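Game Engines 2, week 5 handout
Culling and level of detail
Notes: Melahat Coşkun. Lab: Sinan Sönmez

Read before lab, we won't have time to go over it twice.

1. Where the frame time goes

Two budgets, CPU and GPU. Most of you only look at one. Terkix (last year's student project, forest map) ran badly and the team spent January shrinking textures. No change. They had 1000 separate tree objects, each one its own draw call, and the CPU was choking on the submits. GPU was mostly idle.

So: profile first. Quick test, drop the resolution by half. Frame time hardly moves = probably CPU bound. Frame time falls a lot = GPU, likely fill rate or pixel shader.

2. Frustum culling

Bounding sphere against six planes. Cheap, sloppy, good enough for a first pass. Box test is tighter but costs more per object.
Common bug: plane normals pointing outward when the test expects inward. Everything vanishes, or nothing does.
Second common bug: forgetting to scale the radius when the object is scaled. Things pop out at teh screen edges.

Shadow casters are seperate. An object behind the camera can still throw a shadow into view, so cull those against the light's volume.

Reading for this part is the spatial structures chapter in the course reader, skip the bit on portals.

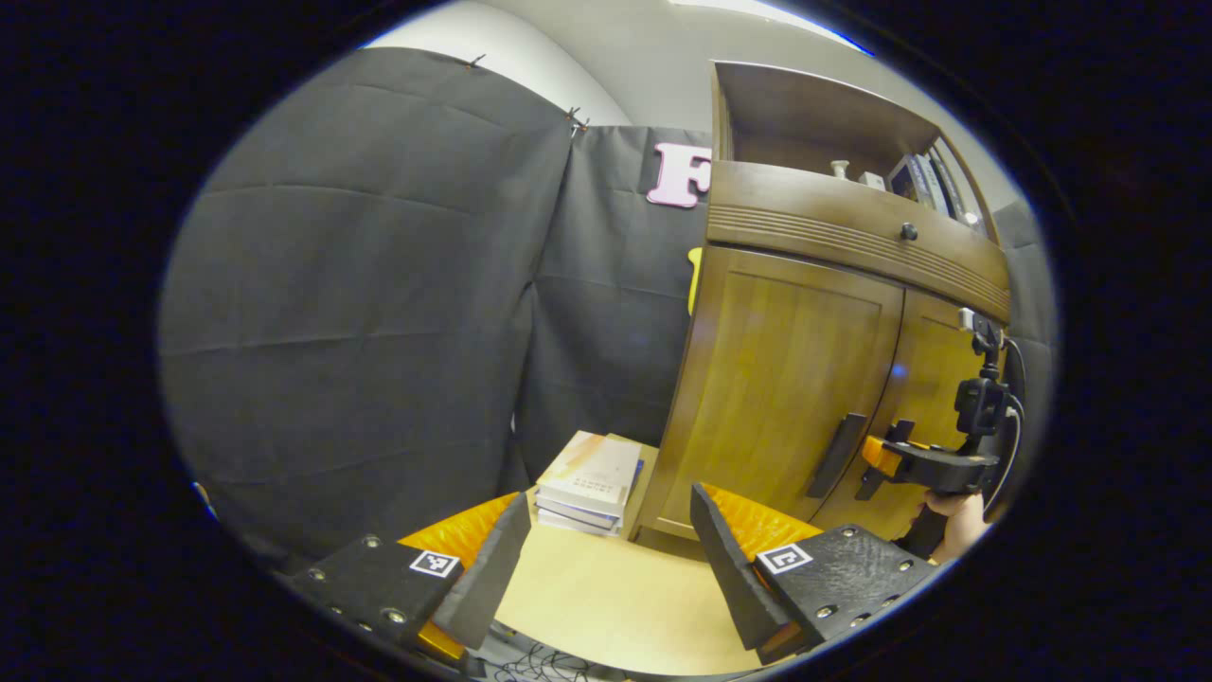

3. Occlusion culling

Frustum test on the Carkik city map leaves 691 buildings. Most sit behind other buildings. Options:
- hardware queries: accurate, but the result comes back late, so use last frame's answer and accept some popping
- software depth buffer, small, big occluders only
- baked visibility: fast at runtime, useless if walls move

4. LOD

Switch on projected screen size, not distance. Distance breaks once the player zooms in.
Add hysteresis: go down at one size, come back up at a slightly bigger one. Otherwise flicker when the player stands right on the line.
Fade over a few frames if you can afford drawing both.

5. Lab task

Open the Hajji scene. Add sphere culling, then two LOD levels for the rocks. Log draw calls before and after, same camera path both times. Target is 80 fps on the lab machines with vsync off. Report frame times in ms as well, fps differences mean very little by themselves.

Hand in code plus one page. Questions on the lab to Sinan, on the theory to me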